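Our co-op battery is finally switched on

I got the text from Sheena Mowat at 6:40 in the morning, and yes, I was still in my bathrobe. "It's live," she wrote, with far too many exclamation marks. So there you go, folks: the shared battery behind the old Hoxha feed store is taking power from our roofs as of this month!

If you're new to this, 22 houses on our side of the creek have panels, and up to now whatever we didn't use at noon went straight out to the grid for pennies. Now a good chunk of it gets stored and comes back to us at suppertime, when rates are highest. Each house put in $1,000, and the rest came out of a county loan that we'll be paying off for a good long while.

Roy Gosling did the wiring with his crew from Prasitz (they had to come back twice over a bad breaker, which Roy will tell you was not his fault). My own panels made 1,823 kilowatt-hours over the summer, and I can't wait to see what that does to a winter bill.

Renters can get in too. A share is $200, and Ineke Timmermans has the forms. She'd like them back before the end of December, please, and signed this time.

I'll post my first bill when it comes, good or bad.
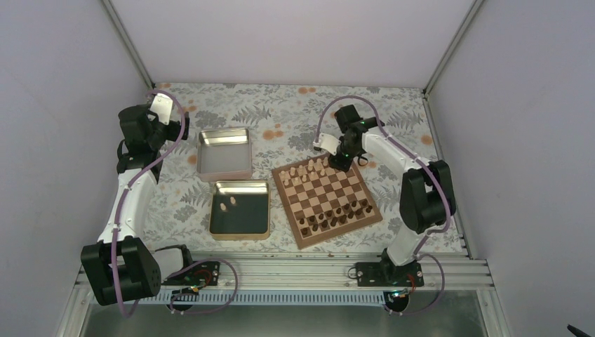

More local news

Pikine Road substation work moves to spring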